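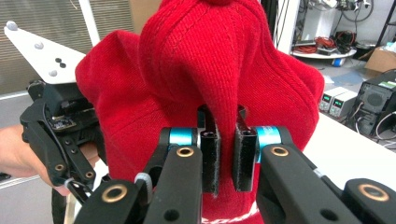

May, evening. Walked to Nodholm and back, the long way round by the reservoir. It was colder up there than I'd planned for. I had a light jacket and no gloves, and by the time I got to the dam wall my ears hurt. I've decided I need a hat for these walks even in spring, and the sort I want is a ribbed red one with a tall crown that comes up to a peak. My grey one is too shallow and works its way up until it falls off. Red would also be easier to find in the hall cupboard, where everything else is navy.

Set off just after nine. The path past the allotments has been cut back and somebody has put gravel in the worst of the dips, though it stops well before the stile and the last stretch is still mud. Met a man with two spaniels who told me the lower gate was locked. It wasn't. I think he had tried the wrong one.

The water is low for the time of year. You can see the old wall on the far side and a line of stumps I don't remember from last year. A pair of grebes were out in the middle and I watched them for a while with a sandwich in my hand. Cheese and the end of the pickle. Must get more pickle.

Deepika Acharya rang while I was eating and the signal went twice. She has finally heard from the people at Savonitz about the room and they will let us have it for the summer sale, but the charge has gone up by £40. She thinks we should pay it. I said I'd rather ask at Thampi first, as they have the bigger car park and the kitchen is included. She reminded me that the heating there failed last time and everyone went home early. I'd forgotten that. We left it that she would hold Savonitz until the end of the month and I would telephone Thampi tomorrow.

The sale needs to make £1,000 this year if the roof fund is to get to the £2,000 the builder wants before he starts. We took less than that last summer but it rained all afternoon. I have two boxes of books in the back bedroom to give, and the fondue set.

Came down by the lane instead of the fields. The verge is full of cow parsley now and the hawthorn is out on the sunny side, not on the other. Someone is doing up the end cottage at last. New windows in, and a skip outside with the old bath in it. I stopped to look at the chimney and the plasterer came out and asked if I was from the council. We had a short talk about lime plaster. He comes from Buritz and says the houses there are all done that way and it takes weeks to dry.

Home by half past two. Left knee sore on the stairs but better after a bath. I soaked the boots under the outside tap and stuffed them with newspaper. The sole of the right one is starting to lift at the toe, so that's another thing to see to. I paid £100 for them and expected them to last longer.

Soup for supper. Wrote to Margaret and didn't finish the letter. The wind has got up since dark and the back gate is banging, so I shall have to go down and tie it.

We use cookies to help this site work properly. By continuing to browse you agree to our use of cookies. Accept | Manage settings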